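How to freshen up carpet tiles in a workroom

Carpet tiles are one of those things you stop seeing after the first month. Ours had been down for years before I got on my hands and knees and really looked at them, and oh my, the things that had settled in there! The good news is that tiles are about the most forgiving floor you can have, and a slow afternoon with a few ordinary supplies will do wonders.

What you'll need

A vacuum with a brush head
A plastic scraper or an old store card
White cotton cloths (colored ones can bleed, as I learned on a cream rug)
Dish soap and warm water
A spray bottle that holds 300 ml or so
A small dish for bits you pick up

Step 1: Clear what you can

Move the chairs, the bins and anything on wheels over to one wall. You don't have to empty the whole room. I do the middle first, let it dry, and then shift everything across and do the rest the next morning, which is much kinder on the back. Unplug any cords you can and coil them up on a table. If one has to stay, leave it slack and lift it out of the way as you go, so the vacuum doesn't swallow it.

Step 2: Pick up by hand before you vacuum

I used to skip this, and then my friend Mitali Samarakoon pulled a whole twist of packing strap out of my vacuum hose and gave me a look. Walk the room slowly in one direction, then turn and walk it again crosswise. Striped and streaky tiles are very good at hiding things, and the second pass always finds something. Open the blinds if you have them — low light from the side shows up far more than the ceiling lights do.

Curls of plastic, paper scraps and staples go in the dish. Look for pale marks while you're down there too, because old tape lines and smudges are easy to miss when you're standing right over them. Step back a little and they show up as a faint trail across the pattern.

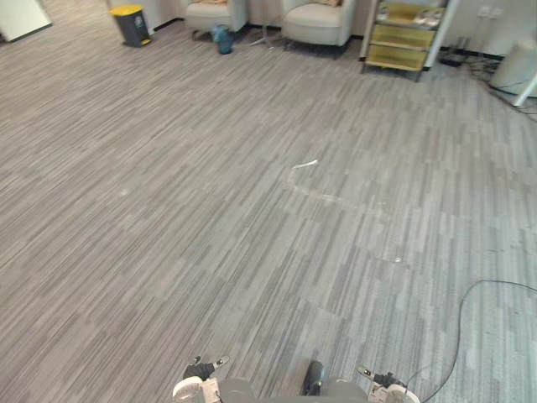
Step 3: Vacuum both ways

Go once along the stripes and once across them, nice and slow. Give the seams a little extra time, as grit likes to work its way down between tiles.

Step 4: Lift the tape marks

Scrape gently with the edge of your card, always toward the middle of a tile so you don't catch a seam. Then mix two drops of dish soap into the spray bottle of warm water, mist a cloth (the cloth, please, and never the floor) and dab. Blot with a dry cloth and repeat until nothing more comes off. Test a hidden corner first if you don't know what your tiles are made of.

Step 5: Swap a tile if you must

If a mark simply won't budge, trade that tile with one from under a cabinet. Check the direction of the pattern before you press it down, or you'll be looking at that one odd square forever. I've got one by the door and I still mean to turn it around.

Let everything dry fully before the furniture goes back. I leave ours overnight with the door propped open.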